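I'd been meaning to get out to the Nallenell open day for two years running, and both times something came up. This year I cleared the date in my calendar, filled up the car and drove out to Lanotstead, where I promptly parked behind the wrong building and walked in through the loading dock. Nobody minded. A woman with a lanyard handed me a coffee and said, "You're looking for Chiharu, right?"

I was. Chiharu Higuchi runs the part of Nallenell that teaches robots to do chores, and I'd written to her back when the company first announced Toma, their two-armed household machine. I had a whole page of questions about motors. She answered two of them and then told me I was asking about the wrong thing.

"The arms have been good enough for a while," she said. "What we're short of is hands. People's hands, doing dull stuff, over and over, in a way the machine can learn from."

So we skipped the motors (sorry, motor fans, I know you're out there) and talked about tidying. The group spends most of its time recording people at home-type tasks: putting away groceries, pairing socks, folding towels, and lately rolling plastic bags so they can be stored in a box. I laughed when she got to the bags. She didn't, much.

"Try writing down how you do it," she said. "Where does the air go? When do you stop pressing? You'll fill a page and it'll be wrong, and meanwhile your hands know perfectly well." 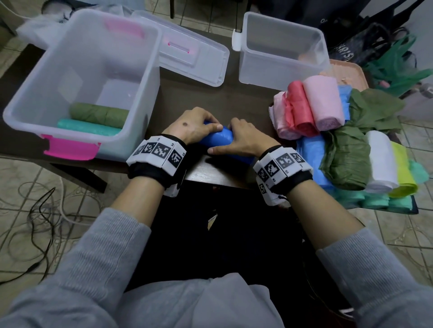 The cuffs people wear on their wrists are covered in little black-and-white squares, and a camera picks those up to work out where each wrist is and which way it's turned. I got to try a pair on. They're padded, and I forgot I had them on until I went to scratch my nose and whacked myself in the glasses. Takumi Aoki, who was helping visitors get strapped in, told me that was the most common injury of the day.

I asked Takumi how long somebody can keep rolling bags before they lose their mind.

"We stop at 15 minutes," he said. "People would go longer, some of them really like it! But they start getting tidy in a weird way. They speed up, they do every bag exactly the same, and then you've got a recording of somebody performing. I want the one where the bag's being annoying."

He likes the annoying bags a lot, by the way. Bags that spring open again, bags with a fold in the wrong place, one that has gone all crackly. The week before the open day they had finished clip number 328 of the bag task, and he wants 2000 before anybody tries to train Toma on it. I said that sounded like an awful lot of bags. He said it was mostly the same bags.

Then the demo. Toma was doing towels that afternoon, at a table roped off at the far end of the hall, with maybe three rows of folding chairs in front. It picked up a hand towel by one corner, found the second corner after some fishing, laid it out, folded it, folded it again and then flattened it with the side of the gripper. A kid near me clapped. The next towel slid off the table and the robot went on folding nothing for a bit, and he clapped for that too.

Dwight Bélanger, who wrote much of the software behind it, was standing next to me with his arms crossed. I asked if it bothered him when that happened with people watching.

"It used to. My first open day I wanted to crawl under the table," he said. "Now I'm more interested in whether it notices. That one didn't notice. In October we'll have a version that looks at the table again after every fold, and then I'll be happier." He thought about it. "Slower, though. It'll be a lot slower."

I went back to Chiharu at the end, mainly because I still hadn't asked when a person like me could buy one. She wouldn't give me a year. She did say that bags are further off than towels, and that dishes are further off than both, and that she does her own dishes by hand and finds it relaxing.

If you'd like to go, the recording room takes visitors in groups of 4, so sign up at the front desk when you arrive. And use the main entrance.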